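3.2 Table and materials

Each session used the wooden table on the upper level, beside the railing. We left the vase of flowers on it, as the office staff normally do, and placed the items for sorting around it. Turau supplied the labels. Participants were asked to group the items by size and then by color, in 14 trials of 90 seconds each. 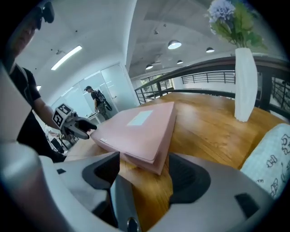
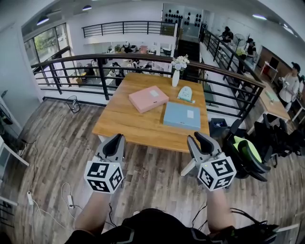
Figure 2. The table with the pink item and the vase of flowers.

Flat items were the hardest to agree on. Of the 43 disagreements coded by Robles and Prosser, most concerned whether a thin box belonged with the folders or with the other boxes. Labels did little to settle this, as participants seldom read them before choosing a place. We therefore dropped the folder category in August and recoded the earlier trials under a single heading, "flat". Lloyd checked the recoding against the original sheets.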